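Bar opening checklist, Sondska, main bar
Date: April 2, 2025
Form 3196, sheet 4

- [x] Speed rail: all pourers seated, no cracked collars
- [x] Ice well drained, scrubbed and refilled. Scoop stored outside the well.
- [ ] Glass washer final rinse. **Comment:** temperature strip did not change color on two cycles. Washer tagged out; use the back unit until Pavska has serviced it.
- [x] Back bar fridge, left door: 38 °F
- [ ] Back bar fridge, right door. **Comment:** gasket split at lower hinge. Part 855 on order from Kamata.
- [x] Jiggers checked against the 50 ml cylinder
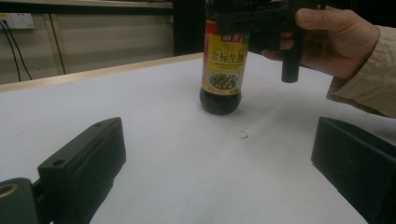 Syrups, shrubs and infusions are checked against the prep log. Two bottles of ginger syrup had no prep date and were discarded. Savory ingredients follow the same rule as syrups: soy sauce in its original glass bottle, with the yellow label left on, needs only an opening date on a sticker. Anything decanted needs name, allergens and date. Soy and wheat are to be marked on the menu card for every drink that uses it.

- [x] Citrus cut today
- [x] Egg white stored below 41 °F
- [ ] Dolletti shaker tins. **Comment:** one seam is rough. Remove from service.
- [x] Floor mats flat, drain clear

Recheck open items before evening service. Initial each correction.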